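Hand-Held Gripper Demonstrations: Frequently Asked Questions
Posted 23 November 2020 by the Trirgate documentation desk
3 min read

These answers cover recording with the Dumon hand-held pair at a table station. Remote control sessions are covered only where the two methods differ.
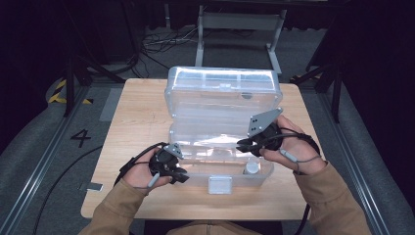
What counts as one demonstration?

One complete pass through the task, from the start pose to the end pose, with no pause in recording. For a container task such as a hinged plastic box, the task sheet states whether the lid begins open or closed and where any loose item has to end up. A pass that finishes in the wrong end state is kept but marked as failed. Do not delete it.

Why use hand-held grippers instead of remote control?

Speed, mostly. An operator holding the grippers feels contact directly and can work at close to normal pace. With remote control the same motion passes through the arm's own limits, so it is slower, but every recorded pose is one the arm has already reached. Hand-held data has to be checked for reach afterward. Hutuvis runs that check when a session is uploaded and lists the passes that fall outside the workspace.

Do both hands have to be recorded if the task needs only one?

Yes. The two streams are stored together, and a missing stream makes the file unreadable in the current version. Hold the idle gripper still, clear of the object.

How should I hold the grippers?

Fingers on the trigger, wrist straight where the task allows it. Avoid turning the wrist to angles the arm cannot copy. The mounting plate on top of each gripper must stay tight - a plate that shifts during a session changes the offset between the jaws and the tracked point, and the whole session then has to be calibrated again.

What about the cables?

Leave enough slack to cross one hand over the other without pulling. Route each cable back over the wrist and away to its own side. If a cable catches on the object or the table edge, finish the pass and mark it as failed.

Can I touch the object with my fingers?

Not during a pass. Only the jaws may make contact. Between passes you can reset the object by hand, and this is usually faster. Stop the recording first.

The jaws slip on small latches. Should I squeeze harder?

No. Trigger travel is recorded as jaw opening, not force, and once the jaws have closed on the part a harder pull adds nothing useful. Change the approach angle, or push the latch with one closed jaw tip if the task sheet permits it. Clear plastic is also difficult to judge by eye from above. Practice the contact a few times with recording off.

How much should the starting position vary?

Move and rotate the object a little after each pass, within the area given on the task sheet. Identical starts produce a policy that works in one spot. Very large changes are better handled as a separate batch.

How many passes does a task need?

It depends on the task. The largest set we have trained on held 3,000 passes, collected on the Gökçe table layout that was introduced in May. Simple pick-and-place tasks needed far fewer. Send a small batch for review before collecting the rest.

When do I recalibrate?

At the start of each session, after any drop, and after a cable or plate is changed. Three failed passes in a row with no clear operator error is also grounds to stop and recalibrate.

Can hand-held and remote control passes go in the same set?

They can be trained together, but store them under separate labels. Timing differs too much to treat them as one source.

Related items
Calibrating the Dumon pair
Task sheet format, version 2
Reading a Hutuvis reach report
Remote control station setup
Labeling failed passes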